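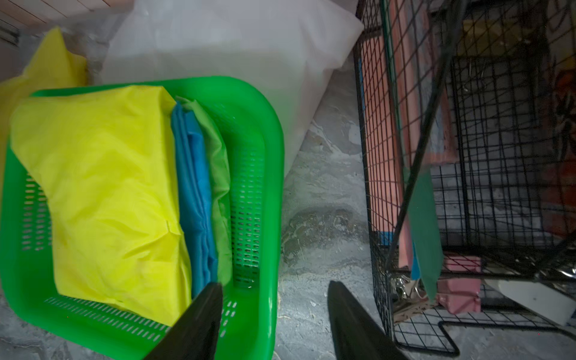 Folded plastic sheets in a green basket.

Flolline Springs & Wire Forms - FAQ

Minimum order?
47 pcs for stock wire sizes. Custom tooling, ask first.

What wire do you run?
Music wire, 302 stainless, phosphor bronze. Other alloys on request, longer wait.

Do you need a drawing?
Yes. PDF or STEP. Sample part OK if you dont have one, but we need it in hand, photos no good.

What is the setup charge?
Compression and extension: none over 1,339 pcs. Torsion springs and wire forms: always quoted seperately.

Lead time?
Three weeks from approved sample. December orders, add one week. Skoltgate plant closes for the holidays.

Can you plate?
Zinc and nickel, yes. Sent out to Lo Presti, adds four working days. Baked after plating.

Load testing?
Every batch. Report free, just tick the box on the order form. Older reports, email Giorgia Greco with the batch no.

My springs arrived tangled
Normal for open-end coils. Ask for tray packing next time, small extra.

Do you keep my tooling?
Two years after last order. Then we write to you before scrapping.

Rush jobs?
Sometimes. Call Adelmo Villa, not email.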